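Notebook, April. Dough proofing trials, continued

Leonor wants me to believe the Prallano starter culture halves the bulk rise. The leaflet says so too, in large type. I've now run 11 loaves on it and 11 on our own old starter, same flour, same tin, same shelf in the cupboard, and I can't see a difference worth paying for.

Weighed the lot again this morning before writing that down. Total dough for the week was 2,558 g short of what Celeste had in her column. Turns out she'd left the tin weight in for three of the rye ones. Fixed in pencil.
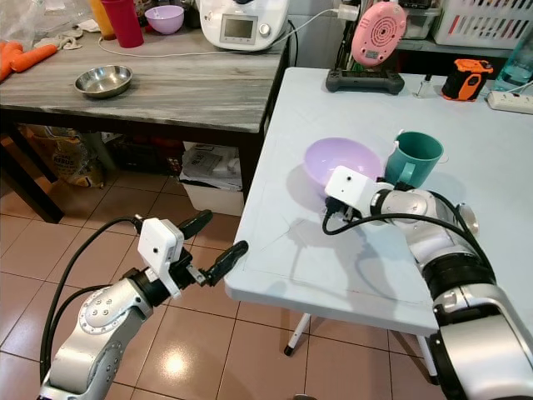 Rise times: our starter averaged 181 minutes to the mark on the jar. Prallano came in a bit under that, but two of its batches were done on the warm afternoon and I'm not prepared to credit the culture with the weather. If I drop those two the gap mostly goes away. Leonor says I'm dropping the good ones. Fair, so they stay in the table with a star beside them.

Flavour. Celeste Figueiredo tasted blind and picked Prallano as "more sour" twice, then picked ours as "more sour" twice. Colour of the crust no help either.
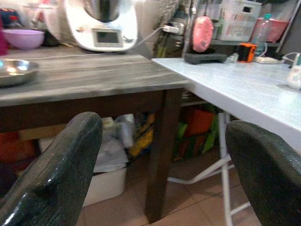

Steel bowl on the grey-topped table.

Still to do:
Repeat both at one fixed temperature, with the Tostberg thermometer and not the cheap one, which read 91 in boiling water.
Ask Leonor where the "halves" figure comes from and what flour they used.
Try the Paiva wholemeal, half batch only.
No more Prallano to be ordered until the repeat is finished.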